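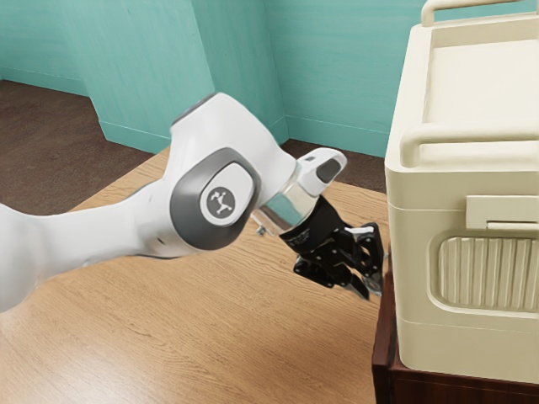
Robots at Work: Your Guide to the Vistdale Open Day

Information for visitors aged 7 to 11

Home » Learning » Young visitors » Robots at work

The Vistdale Robot Centre opens its doors to schools and families each March. Visitors are shown how a robot is taught to do small household jobs, such as opening a drawer or a cupboard. This page explains what you will see and what some of the words mean. Please read it with your teacher or the adult who is bringing you.

What is a simulation?

Many of the robots at the open day live inside a computer. A simulation is a pretend world, a little like the world in a computer game. It has floors, walls and furniture, and it follows rules about how things move. If a pretend robot bumps into a pretend table, the computer works out what should happen next.

Engineers use simulations for practice. A real robot arm is heavy and costs a great deal of money, and a mistake could damage it. In a simulation, the engineer can press a button and start again. Our practice program is called Umo, and one robot may try the same job over 1,000 times in it.

Opening a drawer

You probably opened a drawer this morning without thinking about it. For a robot, the job has to be split into smaller parts. It must work out where the drawer is. It must move its arm to the right place, and the arm must not knock into anything on the way.
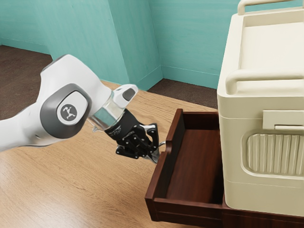
Then it has to place its fingers well. A robot hand has joints, as yours does, and each joint has to bend by the right amount. If the fingers are too high, they will close on air. If they are too low, they may push against the wood. Last of all comes the pull, which should be slow and straight so that the drawer does not stick.

Periklis Michailidis leads the drawer demonstration. He will ask for two helpers from each group to guide a pretend arm with a hand control. Most people find it harder than they expect, and everybody is given a second go.

Opening a cupboard

Zulkifli Subramaniam runs the cupboard demonstration in the Kusuma Room, on the ground floor. Cupboards are different from drawers. A drawer slides, but a cupboard door swings on hinges, so the robot's hand has to travel in a curve while it holds on.
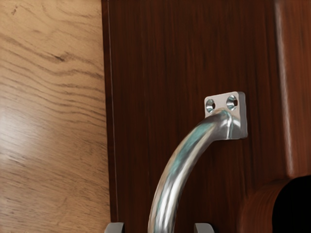 Handles come in many shapes, and a robot has to learn about each of them. A round knob is held in one way and a long bar in another. A gripper with two fingers is a good tool for a bar, as one finger can go on each side. The curved metal handle on the dark door passes between two grey fingertips, and it stands out from the wood in a bow. That gap behind a handle matters, because without it there would be no room to take hold. Shiny metal can also be a puzzle. It reflects the colours near it, and a computer looking at a picture may find it difficult to tell where the handle stops and the reflection starts.

Mr Subramaniam will show your group how the computer learns from pictures like these. It looks at a view, chooses a small movement, and then looks again – many times over, until the job is finished or the time runs out.
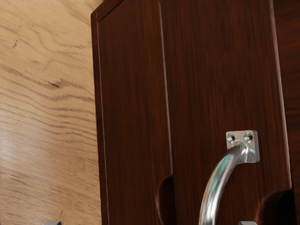
Looking again after each movement is important. When you reach for a door, your eyes help your hand all the way there, even if you do not notice. Try reaching for a door handle at home with your eyes closed, and ask an adult to stand nearby.

Words to know

Gripper: the part of a robot that takes hold of things.
Joint: a place where a robot arm or finger can bend or turn.
Simulation: a pretend world made by a computer.
Engineer: a person who designs, builds or tests machines.

Before you visit

Groups should arrive at the Cendatville Road entrance and wait for a guide. Bags and coats are left in the cloakroom. Food and drink may not be taken into the demonstration rooms. Please stay behind the yellow line when a real arm is switched on, and raise your hand if you would like to ask a question.

Teachers may book by telephone on extension 221. Large-print copies of this page are available from the front desk.

Page last checked: 1/16/25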